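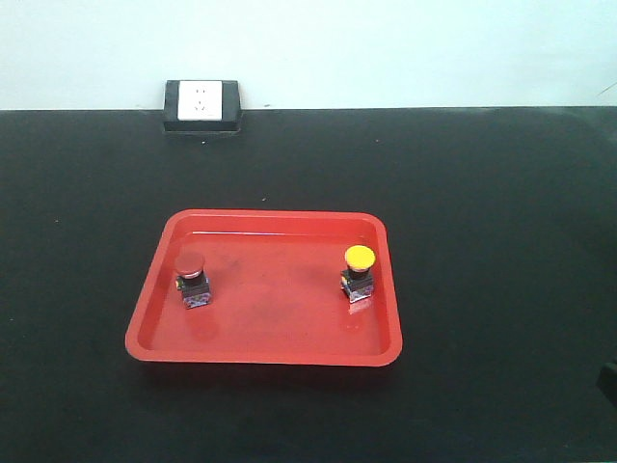
Sarita Nigam wrote to us after the first edition to ask whether the demonstrations really have to be recorded again every time the arm is moved to a new bench, and whether the Pathak method could get by on the old ones. It can, Sarita, as long as you redo the view alignment below, and we're glad you asked, as this section was much too short before!

Section 3. Aligning the two views

The policy trained at Tollthorpe learned from 1,329 demonstrations, each with a fixed view and a wrist view, and it does like the two to agree. Please set aside a quiet hour for this.

1. Start the recorder and wait until both views are listed.

2. Put the arm in the home pose and leave it there while you load the alignment file.

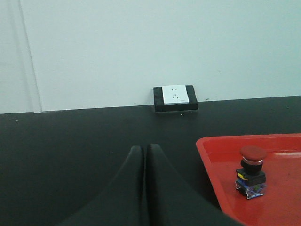

3. Setting the wrist view is the part most people rush, so do take your time with it. Pick one thing on the bench that won't be moved during the session and use it as your anchor. We like the white outlet faceplate for this, back by the wall beyond the fingertips, as it stands out so well against the black. Enter its center as the anchor point and press Save.

4. Mark the same anchor in the fixed view, then run the agreement check. A score of 42 or better is fine for training.

Note: Small parts close to the fingers make poor anchors, however bright they are, because they are the very things the policy will be asked to pick up.

Caution: Keep your hands outside the work area during the check. The arm makes three short moves, and the first one comes sooner than you'd expect.

5. Save the session under a new name, so the Dornley baseline stays just as it was.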